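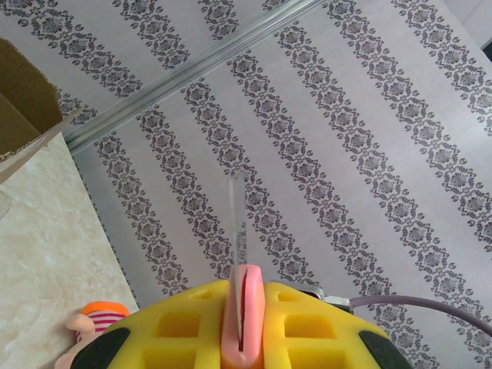
Pink, with a rounded top.

Home Fiction Poetry Past Issues Submit Contact

The 8:10 Appointment

From the winter issue of User

The Rultley Health Center wishes to inform patients of a change to morning appointments at the Paucar Street building. The 8:10 appointment in Room 2 is no longer available for general booking. Patients who have been accustomed to requesting it are asked to choose another time. The desk will do its best to help.

The partners are aware that this decision has caused comment, and they have agreed that a fuller account should be placed on record.

The appointment was first reserved in March, on the day the center moved from paper to the Tisereck booking system. Nearly 1000 records were transferred over a weekend. On the Monday morning the 8:10 in Room 2 was found to be taken. No name was attached to it. The reason for the visit was given as "follow-up." The receptionist on duty supposed that a line had been lost in the transfer and left the booking in place, in case the patient should arrive.

No patient arrived. The physician waited the ten minutes, marked the visit as missed, and called the next patient at 8:20. When the record was opened at the end of the day, the mark had been removed. A note stood in its place, in the form used by the center, stating that the patient had been seen, was sleeping poorly, and had been advised to return tomorrow.

The physician did not recall writing the note. The initials beneath it were hers.

Tisereck was informed and replied promptly. Its engineers could find no fault. They recommended that the booking be deleted, and this was done on four occasions. Each time it was present again when the building was unlocked. On the last occasion the reason for the visit had been amended to read "follow-up, please."

It was the view of the senior partner that the word "please" altered the position. The center has a duty to persons who ask for care in the proper manner. The rules for registration require proof of address within the Rultley district, but they allow a physician to see a person in need while such proof is being obtained. A letter requesting it was accordingly printed and left on the chair in Room 2. It was gone by 8:20. The center has not received a reply, and the request remains open.
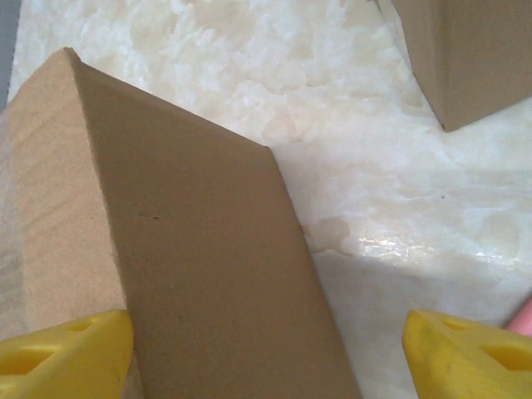
A brown cardboard box.

From that time the appointment was kept in the ordinary way. The physician opened the door at 8:10, said good morning, and sat down. She has reported that the first weeks were awkward. She would read aloud the note from the day before and ask whether there had been any improvement. She would then look at the window until the time was up. The notes continued to appear. They recorded that the patient was sleeping a little better. They recorded that the patient had been asked about family and did not wish to discuss it. In the summer they recorded a cough, which was listened to and found to be clear.

Several patients objected. One observed, correctly, that the wait for a routine appointment was then eleven days, and that a physician was spending ten minutes of every morning with an empty chair. The partners took the complaint seriously. The physician was invited to respond and did so in a single paragraph. She stated that the chair was warm when she wiped it down.

The complaint was not upheld. The patient who had made it was offered the 8:20, and accepted.

It should be said that the arrangement was not without benefit to the center. The physician began to run to time. Patients in the later part of the morning remarked that she asked them a question and then let them answer it. A man who had attended for years about his knee told her, at 9:40 on an ordinary Wednesday, about his wife. The appointment ran over, and the patients waiting were informed of the delay by the usual sign.

The most recent note was entered on January 28, 2022. It states that the patient is well, has no further concerns, and has been discharged with thanks. The booking for the following Monday did not appear. The desk kept the time free as a precaution, and then kept it free the next day also.

The partners have considered whether the 8:10 should now be returned to general use. They have heard from the physician, who has asked that it should not be, at least until the spring. She arrives at eight, as before. She opens the door of Room 2 at the time stated and says good morning, and at 8:20 she calls the next name on the list.

Patients are reminded that the chair by the window is not to be moved. Proof of address may be handed in at the desk during opening hours, or pushed through the slot in the outer door at any time.

More fiction from User
The Night Pharmacy
Minutes of the Eye Clinic
A Change of Address
Please Bring This Letter With You
Side Entrance, Ring Twice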